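Home | News | Results | Racing | Clubs | Contact

Brirklow crew takes Bridska leg by 2 minutes

The Brirklow crew won the third leg of the Rustisari offshore series early this morning, crossing the line off Bridska at 4:10 a.m. after holding off Essien through a long night of light and shifting wind. The winning margin was 2 minutes, the closest finish of the series so far.

The leg was shortened before the start. Organizers had planned to send the fleet over the full 1,043 nautical miles, but a patch of high pressure settled across the northern part of the course and the outer mark was dropped. The boats sailed 864 miles instead.

Essien led for most of the leg. The team went offshore on the first evening, found better pressure than the boats that stayed near the coast, and was around 30 miles ahead by the second night. Brirklow made up the distance on the last day, when the wind swung to the southwest and the leader was left to sail upwind in a dying breeze.

The two boats came into Bridska Sound within sight of each other and traded the lead twice in the dark. Brirklow stayed close under the eastern shore, picked up the first of the land breeze and got its bow in front half a mile from the finish.

The result moves Brirklow into first place overall, one point ahead of Essien with a single leg left to sail. The Bridska home boat finished third on the leg and remains third in the standings, too far back to win the series but able to decide who does.

Two boats retired. One reported rudder damage and motored in under its own power. The other ran low on drinking water and turned back on the second day. No injuries were reported on either boat.

A protest over a port and starboard crossing at the start was withdrawn before the hearing.

The final leg starts from Bridska at 2 p.m. later this month and ends in Rustisari harbor. It will count for the same points as the other legs. If the leaders finish level, the better placing on the last leg decides the title.

Contact the news desk | Copyright Rustisari Sailing News | Back to top

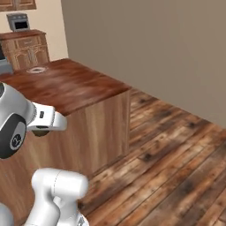 Tacking for the eastern shore with the tide still running out was a brave call. I had Essien winning this one until the last half mile, and I think they'll regret not covering.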